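Kinnear Reuse and Learning Center
Progress report to the Dralau Fund
October 23, 2020

Dear friends at the Fund,

Thank you, first of all, for your patience with us this year. When you agreed in February to support the home computer program, we had a tidy plan in a tidy binder, and very little of it has gone the way the binder said it would. I am glad to report all the same that the program is alive and busy, and that a great many households in Gunitz and Lirneck now have a working computer on the kitchen table because of your grant.

The plan, as you will remember, was to run drop-in evenings at the two branch libraries, where families could choose a refurbished computer, sit down with one of our tutors and go home with the basics under their belt. We managed nine of those evenings before the libraries closed their doors. They were lovely, noisy evenings, and I miss them more than I expected to. After that we had to think again, and I want to be open with you about how long that took. For several weeks we did very little except answer the phone and write down names.

What came out of those weeks was a delivery program. We now bring each computer to the family's porch, set up and ready to plug in, with a printed guide in large type and a card with our phone number on it. A tutor calls the next day and stays on the line for as long as it takes. Some calls are over in ten minutes and some run well past an hour, particularly when there is a grandparent in the house who would like to see a grandchild's face and doesn't much care about anything else the machine can do. We have stopped worrying about the long ones.

Since the grant began we have placed 900 computers with families, and our tutors have made 2,588 calls. The calls are the figure I am proudest of. We had budgeted for far fewer, and we moved money over from the library evenings (room hire, snacks and the printed banners we never ordered) to cover the extra tutor hours. Your program officer approved that change in writing, and a copy is in the financial section.
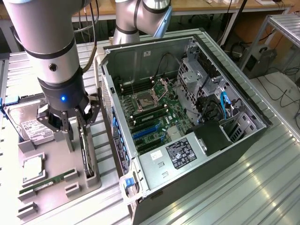

Lirneck has been the harder of the two towns, and I think it is worth saying why. Gunitz is compact, and most of the families there heard about us from a neighbor or from the school. Lirneck is spread out along the valley, and on the far side of it many homes have no internet service worth the name. A computer is not much use to a child with homework if there is nothing to connect it to. We have been lending out mobile hotspots, 40 of them so far, and they help, but the signal at the upper end of the valley is weak, and we have had hotspots come back with a polite note saying thank you, it didn't work. We are talking with the town about putting a stronger connection in the parking lot of the old feed store, so that families can at least sit in the car and download what they need. It isn't a wonderful answer, but it may get people through the winter.

The printed guide went through more drafts than anything else we made this year. Our first version ran far too long and assumed that everyone knew what a browser was. The current one begins with where the power button is and goes on from there at a walking pace. Families have been generous in telling us where they got stuck — passwords, mostly, and the difference between shutting down and closing the lid — and we have added a page on each. A Spanish edition is at the printer now. We had hoped to have it by summer, and I am sorry that it slipped.

As for money, we have spent a little less than planned on travel and supplies and a little more on tutor hours and postage. We expect to finish the grant year within the total. The one item I would flag is the hotspot data plans, which were not in the original budget at all. We have paid for them so far from our own reserves, and we would be grateful for a conversation about whether part of the unspent travel line could go toward them.

Between now and the end of the grant year we mean to keep deliveries going at the present pace, get the Spanish guide out and follow up with the families we served earliest. I would dearly like to know which of them still use their computers every week, and for what. We will send you those findings with the final report.

With warm thanks from all of us,

The Director
Kinnear Reuse and Learning Center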